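Thread, because people keep asking me how the robots are going at work.

I do place settings and tray packing at the Dollel kitchen in Plurkville. 700 trays on a slow day, 1,000 on a busy one. Since May management has been telling us the arms are "nearly there."

Nearly where, I asked. Didn't get much back.

The pitch from Kravets (they sell us the arms) was that the dull part of the job goes away and we get the interesting part. So far the interesting part is sitting next to an arm and resetting the table for it. Plate back, spoon back, press go.

I've laid a table since I was 11. I did not think of "put the spoon by the plate" as a skill until I watched a machine get paid attention for it.

Yao-tsung Tsang, who trained me, used to do a tray without looking at it. Now he has a screen and a form. He fills in the form every time a run ends. He used to talk to people all shift, and that's the bit I miss.

To be fair – my wrists are better. I'll give them that. Two of us on our line had braces last winter and we don't now.

But the hours. They cut the early shift by 2 hours "during the trial" and the trial has no end date. I've asked for one in writing. The Warninia site asked too and got a newsletter.

Spoon and plate, which is my whole morning at the moment:

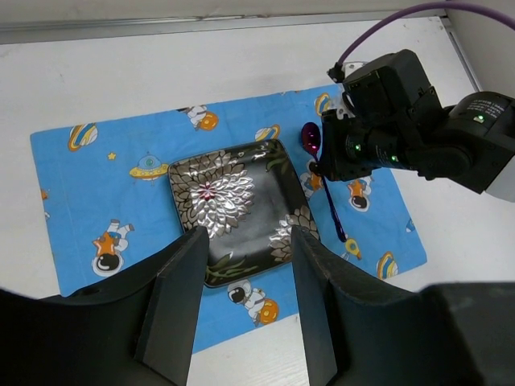
Purple spoon, black plate with the silver flowers, astronaut placemat. Setting practice, Plurkville.

Note what the job is there. One spoon. A person does that while thinking about lunch.

Maybe it gets fast. Maybe I'm wrong and I'll be running six of these from a chair. Then I'd like to know what the chair pays, and I'd like to know before the early shift is gone for good.

Meeting's on Thursday. Will post if they say anything with a number in it.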